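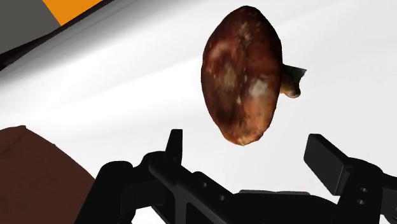
**Mondedska House – bedrooms and landings, pre-season safety check (June)**

Key: [x] passed, [ ] needs doing, [~] passed with a sigh.

**Escape and alarms**

- [x] Smoke alarms sound on test, every landing. *The one outside the linen cupboard also sounds for toast.*
- [x] Heat alarm in kitchen.
- [ ] Fire doors close fully on their own. *Room 2 stops a hand's width short and waits to be asked. Closer needs adjusting, and the carpet underneath it trimming.*
- [~] Escape route clear. *Clear once I had moved the ironing board, the spare ironing board and a box marked "Brostarix – do not move".*
- [x] Fire notice on the back of each door. *The assembly point is still given as "by the big tree". The big tree came down in the winter. New wording needed before guests gather round a stump in their pyjamas.*

**Windows**

- [x] Restrictors fitted upstairs.
- [ ] Sash cords sound. *Back bedroom has a frayed one. Window propped with a guidebook to Kesotberg, which I have confiscated.*
- [~] Blind cords tied back on cleats. *Tied in bows in two rooms. It does the job.*
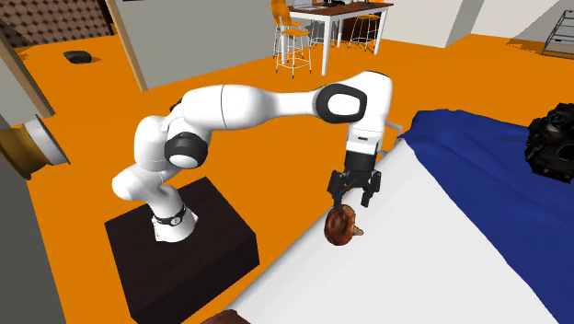 *White arm on its brown pedestal, gripper down.*

**Beds and furniture**

- [x] Slats, side rails and bolts checked for movement.
- [x] Mattress labels present and readable.
- [ ] Tall furniture fixed to wall. *The wardrobe in the single is held up by habit. Bracket and two decent screws, please.*
- [x] Bedside lamps: no cracked plugs, no scorched shades.
- [~] Gap of 700 mm beside each double. *Met in every room if you measure at the skirting and breathe in.* 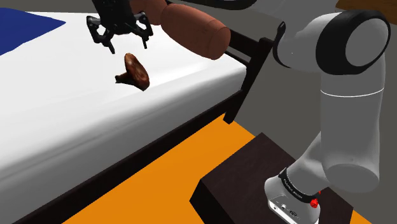
**Helen Stradbrook**
Inspections and Maintenance, Cordeiro Lettings

**Water and heating**

- [x] Hot taps run for long enough to flush the unused rooms.
- [ ] Shower heads descaled. *The attic shower has 24 holes, of which a few are taking part.*
- [x] Radiator valves turn. *One turns for ever. Ordered a new head.*
- [x] Boiler cupboard vent not blocked. *Last year it had a tea towel in it "for the draught". The notice I put up then has survived, laminated and unloved.*

**Stairs**

- [x] Handrail firm.
- [ ] Carpet rods secure. *Third from top is loose and rings like a bell.*
- [x] Landing light timer. *Now set to 20 seconds longer than before, so people with suitcases can finish the climb in the light.*

Unticked items to be done before the first booking. Leave the ironing boards where I put them.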